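# Chapter 4: Sorting From Clutter

Most of the early work on robot grasping used one object on a bare table. The methods in Chapter 3 come from that period, and they work well as long as the object has clear space on every side. This chapter takes up the harder case, where objects touch, overlap and hide each other.

Our main source is the Iltier study, run by Iresha Weerasinghe and Yuto Kawaguchi. It recorded 3887 grasp attempts over 168 sessions.
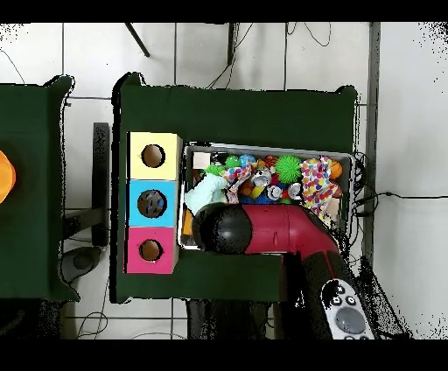
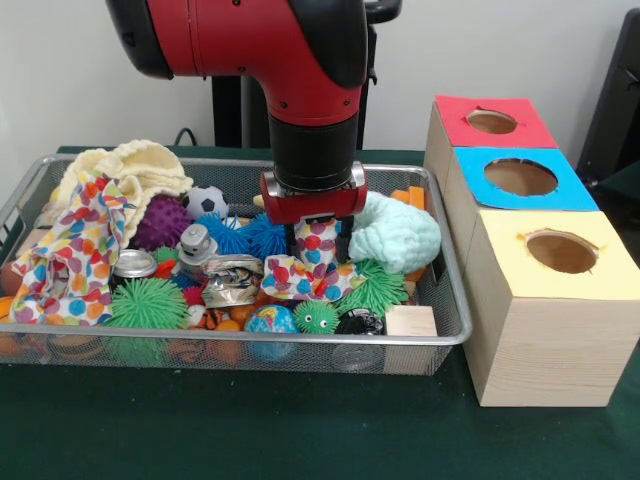 Choosing what to pick first is a separate problem from choosing how to pick it. Weerasinghe and Kawaguchi kept the two apart in their results – a grasp could be scored as good even when the choice of object was poor. Cloth shows why this matters. A piece such as the polka-dot cloth between the gripper's fingers has no fixed shape, and it can lie over a ball or a can that the planner then fails to find. Taking cloth early clears the view, but a fold may drag a neighbor along with it. Rigid items like the crushed can keep their shape and are easier to model, though their shiny surfaces give poor depth readings.

The study compared two ordering rules. The first takes the object with the highest grasp score. The second takes the object that covers the most others. Section 4.2 sets out both rules in full, and Section 4.3 covers the scoring of failed grasps. Readers who skipped the material on depth sensing should go back to it before starting Section 4.2.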